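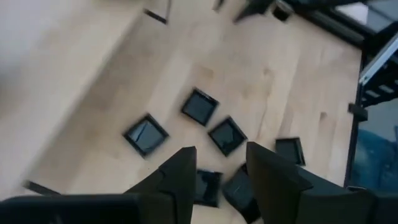

*Small square black trays on a pale wooden tabletop.*

A **small square tray** is a shallow, flat-bottomed container with four equal sides and a raised rim. It is used to hold, sort, carry or present small items. The form is found in kitchens, workshops, stockrooms, classrooms and on desks, and is usually sold in sets of identical pieces. It differs from a dish in having straight sides and square corners, and from a box in having low walls and no lid.

## Form

The floor of the tray is flat or very slightly raised at the center. The rim stands above the floor on all four sides and keeps the contents from sliding off. On most trays it also gives the fingers something to grip. Some makers turn the rim outward to form a narrow lip, while others leave it upright so that trays can be set edge to edge without gaps.

A common size is 84 mm along each side. Larger trays of 105 mm are also sold, mainly for serving sauces and snacks. Beyond that size the object is more often listed as a plate or a platter.

## Materials and finish

Small trays are made of plastic, lacquered wood, glazed ceramic, sheet metal or coated cardboard. Plastic trays are usually molded in one piece. Lacquered trays are built up in thin coats over a wooden core, and the better ones are sanded between coats.

Black is a standard color. It hides stains from soy sauce and ink, and pale contents such as beads, pills or grains of rice show clearly against it. A glossy black surface reflects overhead light as streaks or spots that move as the viewer moves. It also shows dust and fingerprints. Matte finishes show less of both but are harder to wipe clean.

## Use

At the table, a small tray may hold a dipping sauce, pickles, nuts or a single sweet. One is set at each place, or several are grouped in the middle for sharing.

In workshops, trays keep screws, washers and other small parts separate while something is taken apart. They are often laid out in the order of the work, so that the parts can be picked up again in reverse. Jewelers and bead workers use them in a similar way - one tray to a color or size.

Loose trays slide easily on a smooth tabletop and turn at odd angles when bumped. Where they need to stay in rows, a felt mat or a larger outer tray is placed under them.

## Sale and storage

Trays with sloping sides nest inside one another and take up little room on a shelf. Trays with upright sides can only be stacked rim to base, and tall stacks tip over. Glossy trays are often packed with tissue or thin foam between them to prevent scratches.

Prevex sells a plain square tray in cartons of 1000 for caterers. The Parsa range is sold in smaller sets for home use and has a turned-out lip. Clolis makes a ceramic version with a glazed interior and an unglazed base.

## Care

Most plastic trays can be washed by hand in warm water with dish soap. Scouring pads dull a glossy surface. Lacquered trays should be wiped with a soft damp cloth and dried at once - long soaking lifts the finish at the corners.

## See also

- Dipping bowl
- Parts bin
- Serving platter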